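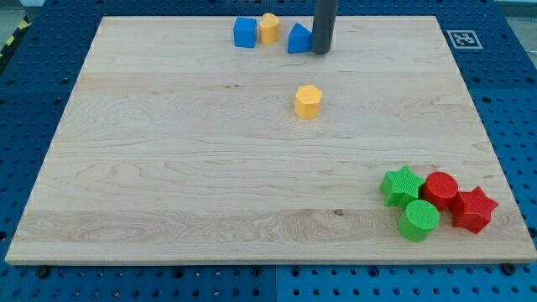

*Figure 1. Shape blocks on the maple-grain board, mixed colors.*

**Drestenero block set: progress report to the Gullance fund**
Prepared by Nives Ferri, 29 July 2019

**1. Status**

The work covered by the second payment is on schedule except for the storage trays (section 5). The block shapes are fixed. The board has been accepted in its present size. Printing of the classroom sets has not begun and depends on the color decision in section 3.

**2. Shapes**

The set is built on a small number of upright prisms with flat tops, so that each block can be recognized from above by its outline. Figure 1 includes a cube, a triangle, a heart, a hexagon, two cylinders and two stars. The heart is the only outline that mixes curves with a point. It was redrawn twice. The first version had a notch too shallow to read at table distance, and the second had a tip that chipped in the drop test. The current drawing is revision 4.

The star has kept five points. Ruoxi Qin tested a six-pointed version and withdrew it: children sorting by outline placed it with the hexagon often enough to spoil the exercise.

Edges on the cube have been softened slightly. The same change will be made to the triangle if the next print run allows it.

**3. Color**

Blue, yellow, green and red are in use. Shape and color are kept independent, so a star may be green or red and a sorting task can be run on either property. Lucrezia Piras has asked for the yellow to be made darker for use on pale wood. Two filament samples are on order from Brevia. No blocks for classroom use will be printed until they have been compared on the board under ordinary ceiling light.

**4. Surface and board**

The crosshatched top left by the printer has been kept. Sanding was tried on one batch, took 49 minutes of hand work, and made the blocks harder to pick up. It has been dropped from the process sheet.

The board is pale wood with visible grain and a few small dark knots. Raffaele Messina raised the knots as a possible distraction. In the sorting sessions held so far they had no effect that we could measure, and a clear grade would raise the unit cost. We propose to accept small knots and reject any that are open or raised.

**5. Storage trays**

The tray supplier, Baxter, delivered inserts with pockets too tight for the stars. The inserts were returned. Corrected parts are promised for the week after next, and the tray line in the budget is unchanged.

**6. Quantities and spending**

- Test blocks printed to date: 161
- Blocks planned for the classroom sets: 2000
- Spending against the second payment: within the approved amount; invoices sent separately

**7. Next period**

1. Compare yellow samples and fix the color.
2. Check corrected tray inserts against all shapes.
3. Start the classroom print run.
4. Deliver the first sets to Evaristo Villa for school trials in November.

A decision on the knot rule in section 4 is requested before the boards are ordered.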